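FOR RELEASE IN AUGUST

Luveo opens its chore hall in Drindutport, and I'd like you to come argue with us

DRINDUTPORT — People ask me at every dinner whether a machine can do their laundry yet. My short answer is no. My longer answer is why Luveo is opening its hall to visitors this August, at 4 in the afternoon, with our partners at Hájek.

We picked 14 chores that people in Dindale told us they hate (folding fitted sheets won by a mile) and we've been working through them with hand-held grippers, one dull repetition after another. A person does the job holding the tool, and the machines learn from the recordings. 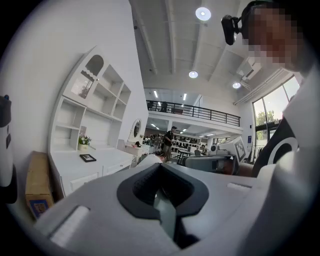 So far I'd trust a machine with 4 of the 14. It can put a cup on a shelf, close a drawer, pick up a sock and wipe a flat desk. Ask it to dust around a potted plant and I get nervous! Shop-floor work is further along — boxes behave better than bedding — but even there, a crushed corner can stop everything.

I'm not selling a robot butler. We have no launch date and no price, and please don't print one. What we do have is a list of failures, 29 pages long, and we'll hand a copy to anyone who walks in.

Reporters are welcome to try the grippers themselves. Wear comfortable shoes.

Contact: Luveo press desk, Drindutport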